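The Level at Lomen

The gauge at Lomen weir was read twice a day, at six in the morning and six at night, and the figure was entered in the book in pencil. Ink ran when the hut leaked. Agnes Chisholm had kept the book for 46 years and had missed two readings, both of them in the week her husband died.

Anoma Biswas came up from the district office in November to take the job over. She brought a sleeping bag, a box of tinned food and a printed procedure of 61 pages. Agnes read the first page and the last and put it on the shelf beside the kerosene.

"The staff is in centimetres," Agnes said. "You read the bottom of the water, where it curves. If there's chop you take three and write down the middle one."

"The procedure says the mean."

"Write down the middle one."

They walked out along the catwalk at six. The river was brown and moved without much noise. Anoma held the torch to the enamel and read 133. Agnes leaned over the rail, looked for some time, and said 133. It was entered.

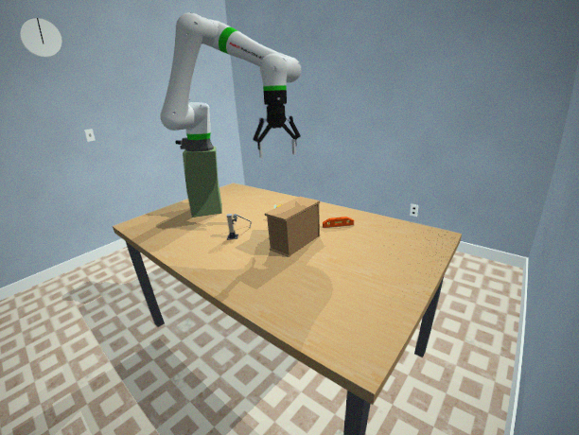
The trouble with the book was at the back. Each year's readings were totalled there, and beside the totals was a second column in the same hand, without a heading. Anoma found it on her fourth night. The figures ran a little higher than the gauge in dry years and a good deal higher in wet ones. She copied a page of them onto graph paper and could fit no curve to them.

She rang Ekrem Karakaya at the district office. He had inspected Lomen every second autumn and had signed the book each time.

"I took it for rainfall," he said.

"It isn't rainfall. I have the rainfall from Nultorero. It doesn't match in any year."

"Then I don't know. Does it affect the daily readings?"

"No."

"Then I'd leave it."

She didn't leave it. She checked the column against the gate settings, the barometer and the dates of the spring melt. She checked it against the snow depths Kamrul Munshi sent down from the upper station, which took an evening, as his sevens looked like ones. The gate settings came closest and were still wrong by a third.

In the mornings Agnes packed. She owned little and wrapped all of it in newspaper, including the spoons. The truck was due at the end of the month.
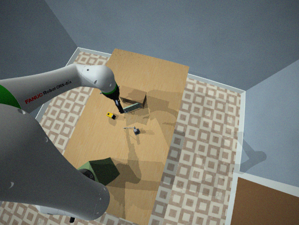

On the last evening it rained hard from three o'clock. By six the catwalk was slick and the lower half of the staff was under. Anoma went out on the line, clipped at the waist, and took three readings: 163, 165, 168. She came in and wrote 165.

Agnes was at the window with her coat on. She opened the book at the back and wrote a figure in the second column, lightly, to be added in later. It was 171.

"What is that?" Anoma said.

"What I thought it would be."

"Before I went out?"

"Before I'd look. I stand here and listen to it and write down what I think. Then I go and read the staff."

Anoma turned back through the pages. "You're always high."

"Yes."

"For 46 years."

"It sounds like more than it is," Agnes said. "I could never get it to come down."

The truck came at seven the next morning, an hour after the reading. Anoma carried the boxes out. The river had dropped nine centimetres overnight and there was a fence post lodged against the second gate, which she noted under remarks.

At six that evening she stood at the window with the light off. She listened for several minutes, wrote 140 on the back of the procedure, and went out with the torch.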